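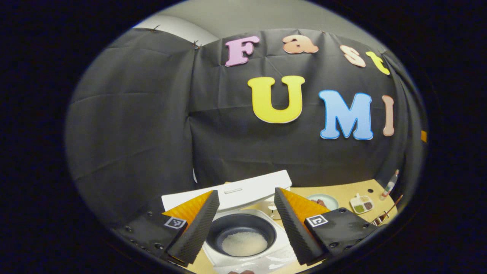 White rice cooker with the lid raised, on a light wooden tabletop.

Sareo Evening Load Study: Progress Report to the Dutier Fund
Reporting period: January to April

1. Status

The study measures how electric cooking affects the evening peak on the Sareo distribution feeder. Metering is in place at 114 households. Data collection started in February and is continuing. The transformer survey is complete. The tariff work has not started and is now planned for June.

2. Metering

All participating homes have an Öberg plug meter on the main cooking outlet. The meters record energy use and peak power at one-minute intervals and store the readings until the next upload. Households cook as usual and are asked only to keep the cooking appliance on the metered outlet.

Installation took longer than the work plan allowed. Many kitchens in the older part of Sareo have a single outlet behind the refrigerator, and an electrician had to add a second one before the meter could be fitted. The added outlets were charged to the contingency line.

A first batch of meters lost their clock setting after power cuts. The affected readings were matched to the feeder log where the gap was short and discarded where it was long. Bumberg, the supplier, replaced the firmware in March at no cost to the project. The fault has not come back, although there have been fewer outages in the same period and the fix has not been fully tested under load shedding.

3. Early findings

The results below are provisional and cover February and March only.

Rice cookers are the most common cooking appliance on the metered outlets, followed by kettles and single hotplates. Their draw is steady during the cooking phase and drops sharply when the thermostat switches to warm. The warm phase adds little to the peak but a good deal to daily energy use, as many households leave it on from the evening meal until they go to bed.

The feeder peak falls between 6:30 and 7:30 p.m. Cooking starts are more tightly grouped than the planning model assumed. The model spread them evenly over two hours. In the metered data, most starts fall within 50 minutes of each other, and the grouping is tighter on evenings with rain. The model will be rerun with the measured start times before the next report.

Hotplates are used in fewer homes but matter more to the peak. They cycle at full power and often overlap with kettle use at the same outlet.

4. Transformer survey

The survey covered every transformer on the feeder. Two units serving the market end were found with oil below the minimum mark, and both were reported to the utility. One has been topped up. The other has a leaking gasket and is waiting for a part.

Voltage at the far end of the line drops below the permitted range on most evenings. The drop was present in the utility's own records from before the study. It affects cooking times and will have to be corrected for when homes at the two ends of the feeder are compared.

5. Budget

Spending is in line with the plan except for electrical work, which is over by 3000 dollars. We request approval to move this amount from the travel line, where joint site visits with the utility have reduced costs. At the end of April, 60 percent of the grant had been spent or committed.

6. Next period

Planned work for May to August:

Continue metering without changes to the sample.
Rerun the load model with measured start times.
Fit voltage loggers at the far end of the feeder.
Draft two time-of-use tariff options for discussion with the utility.

The utility has asked for household-level data. The consent form signed by participants covers only grouped results, so the request was declined. A revised form is attached as Annex B for the Fund's comments. If it is accepted, participants will be asked to sign it at the July meter check.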